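A Thursday at the Gretier paper mill

Veronica Rusu had been trying to get our group into the Gretier mill since last fall, and in April the answer finally came back: thirteen people, closed shoes, be at the gate by 8:15. We took the early bus. Deirdre Madigan missed it and drove, and was there before us.

The mill sits on the river below the old rail bridge, with the rag house on one side and the newer machine hall on the other. Gretier has made cotton paper on this site for four generations. These days most of it goes to bookbinders and printmakers, with some sold to archives for repair work. There are 13 sheet sizes in the catalog and three finishes: rough, cold pressed and smooth.

Our guide was Radu Bălan, who runs the wet end. He started us in the meeting room upstairs with coffee and a short talk. His slides were on a laptop that didn't match the projector cable, so the first ten minutes went to finding the right plug.
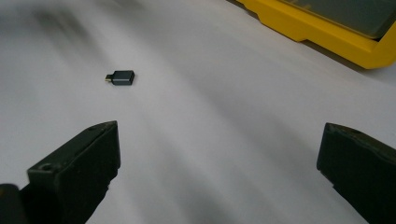

Small adapter with a gold-colored plug.

The talk itself was good. Cotton linters come in pressed bales, get soaked, and then go into the beater. How long they stay there decides almost everything about the sheet. A short beat gives a soft, absorbent paper that blotters and etchers like. A long beat gives a hard, crackly one. Radu passed around samples of each and had us shake them next to our ears. You can hear the difference easily.

The beater room is loud and the floor slopes to a drain down the middle. The larger of the two beaters is a Wirau, bought used from a mill that closed, and it holds 700 liters. The smaller one was running a batch of gray stock for a customer who wants it to match an older edition. Stela Anghel, who does the color, was drying little test pats of pulp on a hot plate and comparing them with a page from the old book. She was on her ninth try and not happy with it.

From there we went to the vats. Gretier still forms some sheets by hand, two days a week, and we had picked one of those days. The vatman dips the mould, lifts it level, gives it a shake in both directions, and hands it off. The coucher rolls it onto a felt. They work without talking and they are fast. More than 400 sheets is a normal day for the two of them, in the medium size. Wen-hsiung Tam from our group was allowed to try and made one sheet with a thick corner and a hole. They let him keep it.
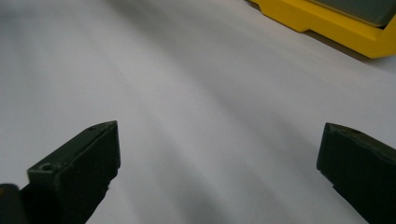 After the vats comes the press, and then the drying loft, which was the part I liked best. It runs the full length of the building under the roof, with wooden shutters on both sides that are opened or closed depending on the weather. Sheets hang over ropes in groups of four or five. In damp weeks they can be up there for six days. The mill tried heated drying some years back and gave it up, as the sheets came out too tight and curled when printed on.

Lunch was in the canteen – soup, bread, and a plum cake – and cost us nothing. 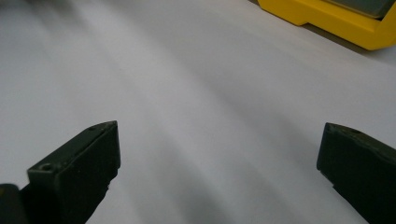 The afternoon was sorting and finishing. Every handmade sheet is looked at on both sides by a person at a long bench near the north windows, and the sorter showed us how she tilts each one to the light. White paper is hard to judge straight on. Soft gray bands of shadow across a white surface can make it look faintly rippled, and a beginner will put good sheets in the wrong stack on account of it. She turns the sheet, and if the band stays where it was, the sheet is fine. Seconds are sold by weight in the shop.

The shop is open to anyone, even without a tour. I bought a pack of seconds in the cold pressed finish and a bone folder. Veronica bought a good deal more than that. They take cards, but the machine was slow, so bring some cash.

Practical notes: tours are for groups only and have to be booked by phone. Allow four hours. The stairs to the loft are steep and there is no elevator. The last bus back leaves from the bridge at 4:40.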